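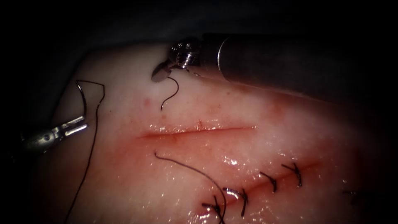
Can a robot mend your torn work pants yet? Short version: not at home, not alone. But you can test how close a machine is, with a chore you already know. Mending is a good one because every step can fail by itself. Pick up needle. Hand needle over. Poke. Pull. Knot. Trim. Stitching a practice pad is the same chore in harder material, a curved needle and a long dark thread trailing off it, one cut still open with no stitches in it and the next one down already closed with separate knots. If you darn socks you know the feeling. So that's the work I use below to show you how to grade a machine, any machine, on a chore.

What you need: a written list, a timer, a pen. No lab. I do this for the Stenham repair shop, where we keep getting asked when the folding robot is coming.

Step 1. Cut the chore into small jobs

Write down every hand move. Not "sew button". Write "find hole from the back side". When I did the button job at Stenham I got 20 moves. Most people write five and then wonder why the demo looked so easy. Include the boring ones, like clearing thread scraps and moving the slack out of the way.

Step 2. Mark who decides

Next to each move put H or M. H = a person chose what to do. M = machine chose. Two arms moving nicely tells you nothing here. Surgical arms are normally steered by a surgeon at a console, so the hands are very good and the deciding is still human. Same with a lot of kitchen and laundry videos. If the seller won't say, put H. 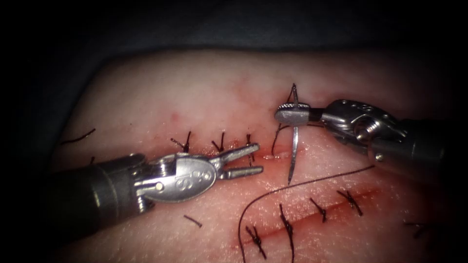
Do this before you time anything. Otherwise you'll get impressed and forget, I did that twice.

Step 3. Time it, all of it

Start the timer when the stuff lands on the table, stop when its put away. Count resets. Count the times someone reaches in. Our bench test at Toft was a towel folding arm. 78 towels, and 20 of them needed a hand from a person. Vendor sheet had called those "assists". Write them as fails, argue later.

Step 4. Find the floppy part

Rigid things are mostly OK now. Boxes, bolts, cups if they're always the same cup. Floppy things are where it goes wrong. Thread, towels, trash bags, charging cords. They change shape when you touch them, and they hide behind whatever is holding them. A knot is the worst case: you need to keep a bit of pull on the strand while a short tail stays put, and the tool is blocking half your view. Look for this part in your own chore and test it first. If it fails there you can skip teh rest and go home early. 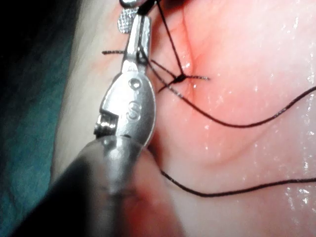

For laundry the floppy part is socks inside out. For dishes it's the sponge and anything with film on it. For the shop floor, cable routing, every single time. Plaltard (they do wire harnesses) let me watch a shift. Machine cut and labeled, people did the bundling. 1152 harnesses, all of them tied by hand.

Step 5. Check number three, not number one

One good result means somebody practiced. Ask for the same move several times in a row and look at the spacing, the tails, the leftovers. Are they even? Any scraps left on the work? One long end not trimmed? Small stuff but that's what you would be cleaning up after.

Step 6. Score

Add up the M moves that passed with no help. Divide by total moves. Under half, it's a tool. A good tool maybe, buy it as a tool. Over half, ask for a month's trial on your own mess, in your own lighting. The Brirkidby laundry asked for that in December and got a much shorter sales pitch.
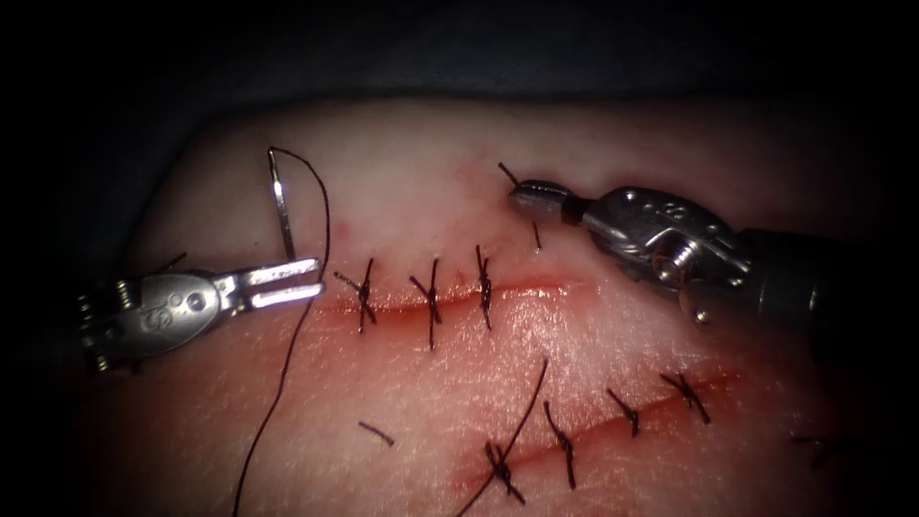

So can machines do household chores yet?

Some pieces of them. Vacuuming a clear floor, mostly. Mending, folding and tidying a whole room still need a person deciding things or standing close by, and the floppy steps are the reason.

Keep your sheets. Rerun the same list next year, same chore, same timer, don't change the moves or you can't compare. Blank sheet is just two columns on paper, draw your own.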